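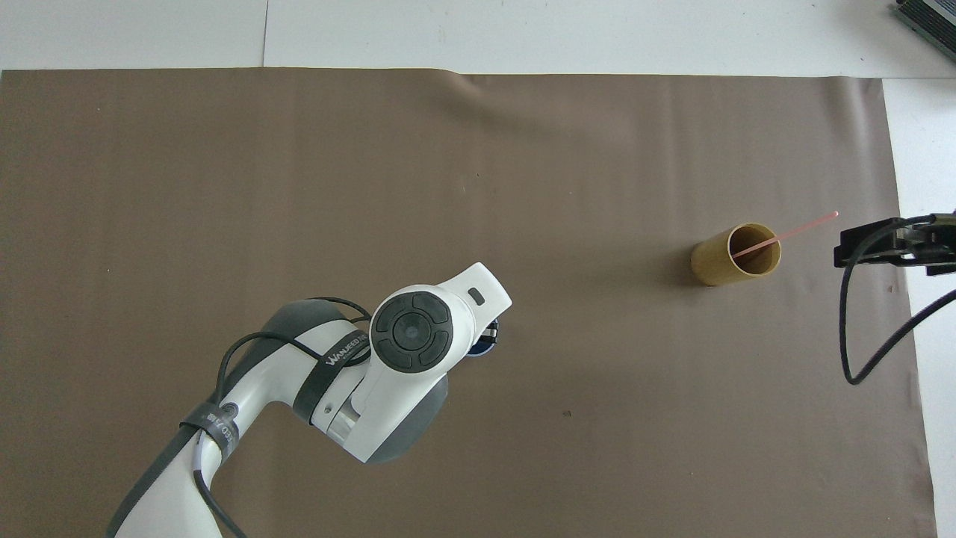
Covering a white worktop with brown paper

Posted Jul 23, 2021

I have worked on a white table since March and covered it with brown paper for most of that time. The table is a good one for writing and a poor one for anything else. White laminate shows pencil, glue, tea and the grey smear left by the underside of a cutting mat. It also throws light back up from the lamp, which makes small pale things hard to see. Paper deals with both problems for very little money, provided it is cut and laid with some care.

Weight

Kraft paper is sold by weight per square metre. I have used three grades. The thinnest, bought from the post office as parcel wrap, tears the first time a knife handle is dragged across it. The heaviest behaves like card. It holds the curl of the roll for days and lifts at the corners, and anything round set down near a corner will move. The middle grade is the one to buy. Mine is from Stendell, who sell it in rolls 600 mm wide and in a wider size that I order now, as two narrow strips side by side leave a join exactly where I want to write.

Colour varies between batches. The current roll is a flat, greyish brown. The one before was more orange. It makes no difference to use, but a patch cut from one roll and taped over a sheet from another will be obvious.

Cutting and laying

Cut the sheet short of the table. I leave a strip of bare white along the back and another down the right side. The back strip is where tape goes, and the right strip is where I put a cup. Paper run right up to an edge gets caught by a sleeve and folded under, and a fold at the edge becomes a tear within a week.

Unroll the sheet with the outside of the roll facing up, so that the curl presses the ends down. Put a book on each corner overnight. It will not lie completely flat after that. There is usually a slight wave along the far side, more in damp weather, and any crease made while carrying the sheet is there for good. I tried ironing one out through a tea towel. The crease became a shiny crease.

Tape should be the low-tack paper sort used by decorators. Two short pieces at the back are enough. Taping all four sides looks neater on the first day, but the paper swells a little in a humid room and with nowhere to go it rises in the middle.

Uprights

The other half of the arrangement is the cardboard tube. I keep one standing on end on the paper, to the right of centre, with whatever long thin thing is in use at the time: a drinking straw, a skewer, a pencil, a length of dowel. A pink straw is a good deal easier to find in a tube than loose on a table among offcuts.

Tubes come free from the inside of rolls. The useful range is narrow. A tube that is too tall hides short items and has to be tipped out. A tube that is too short falls over when a ruler is put in it. My test is that the tallest item should stand no more than twice the height of the tube. A straw can exceed this as it weighs almost nothing. A steel rule should not come near it.

Cut the base square or the tube will lean. The method I use is to wrap a strip of paper around the tube, line up the overlap so the edges match, draw along it, and cut with a fine saw, turning the tube a little after each few strokes. A craft knife will do it but tends to wander into a spiral. Rub the cut end on sandpaper laid flat on the table. Wall thickness matters more than height for stability, and a thick-walled tube also keeps its rim round after months of having things pushed into it.

I tried a metal pot from Zeltby before going back to card. It was heavier and more stable, and it rang every time a pencil was dropped into it. It also left a ring on the paper.

Glue and paint

Unbleached paper soaks up PVA quickly and then sticks to whatever was being glued. For glue jobs I put a scrap of baking parchment on top. The Kenovus parchment I have is 9 years old at least, judging by the box, and still releases cleanly. Water-based paint can go straight on the brown paper if it is allowed to dry before anything is set down on it. Solvent glues go through to the white and should be used somewhere else.

Pencil lines on the paper are useful. I mark lengths straight on to it, and rule a 200 mm line near the front of each new sheet as a quick check for cutting. It is accurate enough for straws and card. It is not accurate enough for joinery, as the paper changes size slightly with the weather.

Changing the sheet

A sheet lasts me 7 weeks on average. The usual reason for changing it is a cut, as a slit catches the point of a pencil every time it is crossed. Stains do not matter. Old sheets get one more use as packing or as a lining for the recycling box, and clean areas go into a folder for templates.

Someone asked after the last post whether an El-Sayed desk mat would do the same job. It would, for writing. It costs more than several rolls of paper and I would not want to put glue near it.

Next job is a holder for the roll itself, which currently stands in the corner behind the door and falls over when the door is opened.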